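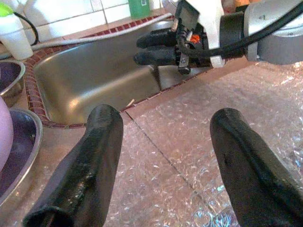 I went to Tulthorpe in August with one question, and it was how much of next year's equipment money a pair of arms would swallow. We run a kitchen that does lunches for day centres, and the washing up is what breaks us every single afternoon, so when Ullix said they were opening their workshop to possible buyers I put my name down the same evening. I'd half expected a shiny showroom. What I got was a proper kitchen corner, with a steel sink edged in little dark red tiles, a couple of steel bowls to the left of it and two arms working over the lot. The fingers on the nearer one had faint grey scuffs on the black coating, and I was oddly pleased to see that, as I'd come with a whole page of questions about wear. Bubble wrap was spread over the worktop on the right, and I wrote "worktop cover — what do we use?" in my notebook and underlined it twice.

Halyna Horobets showed us round. She looks after what Ullix calls site planning, and she was the best thing about the day, mainly because she kept talking us out of things. A chap from a hotel group wanted four arms. She asked him how many sinks he had. Two, he said, and only one of them near a socket! He went a bit quiet after that.

### What it would cost us

I'll put the numbers down while I can still read my own writing. They don't sell the arms outright to places our size, they lease them, and a pair comes to 164 pounds a week on a three-year agreement. Delivery and fitting is a one-off 2,000. Fingers are treated like brake pads, so you budget for them separately: 70 pounds a set, and Halyna said to put in for a fresh set each quarter and be glad if you don't need it.

What's in the weekly price:

- both arms, the brackets and the small cameras
- software updates
- a phone line in working hours
- one service visit a year

What isn't:

- fingers
- any cabling longer than the standard length
- splash protection for the worktop
- moving the whole thing if you change your layout

That last one matters to us. We've moved the prep tables twice since spring and I know full well we'll do it again before Christmas.

### Cables, cables, cables

If you go to one of these days, look at the leads before you look at anything else. There was a long grey one running along the back of the counter behind the sink, and a black one looping off the camera on the far arm, and I stood there mentally trying to find room for all of it behind our own sink, where we've currently got a tap that leans and a shelf of washing-up liquid. I asked what people normally do and Halyna said most sites have trunking put in at the back before delivery day, by their own electrician, and that it's the bit everybody leaves out of the budget. So I've now got a line for it. I haven't got a figure to go next to it yet.

She also wanted 28 inches clear above the counter for the arms to swing. I rang Rosalía from the car park and made her go and measure under our cupboards while I ate a sandwich. We're fine on the left and hopeless on the right, because of the boiler cupboard. It might mean mounting both arms from the one side, and they'll do that, but it's a different bracket and a longer wait.

### The other two

Ullix had let a couple of other suppliers put up tables at the far end, which I thought was generous of them. Wan do a single arm on a trolley. Lovely idea, you wheel it out of the way when you're done, but it's for dry sorting (cutlery, lids, that sort of thing) and the lad on the table was quite firm that he wouldn't want it near a sink. Cheaper, though. I took the leaflet.

Grulinano were there with grips and fingers only, for people who already have arms. They had a tray of them out to handle, all different coatings, and I spent far too long squeezing them. Their softest set would suit our plastic beakers very well, but you'd need to check whether fitting somebody else's fingers upsets the Ullix lease. I did ask. The answer was "put it in writing and we'll look at it", so I'm going to put it in writing.

### Where that leaves us

Rosalía Aguirre keeps our books and she's already been through my scribbles with a pencil. Her view is that we shouldn't sign for three years on anything until we've had one on trial, and Ullix do offer a paid trial of six weeks, with the fitting charge knocked off if you carry on. I'd like to start it in the new year once the Christmas lunches are out of the way. She'd like to start it after the year end. We'll see who wins — I have a fair idea.

Still to do before I ring Halyna back:

1. Get the electrician round about the trunking.
2. Measure the right-hand side again, properly, with the cupboard door open.
3. Ask the insurers whether arms count as catering equipment or machinery.
4. Find out what a decent worktop cover costs.

Parking was free, by the way, and the tea was good. Take a jumper, the workshop is freezing even in summer.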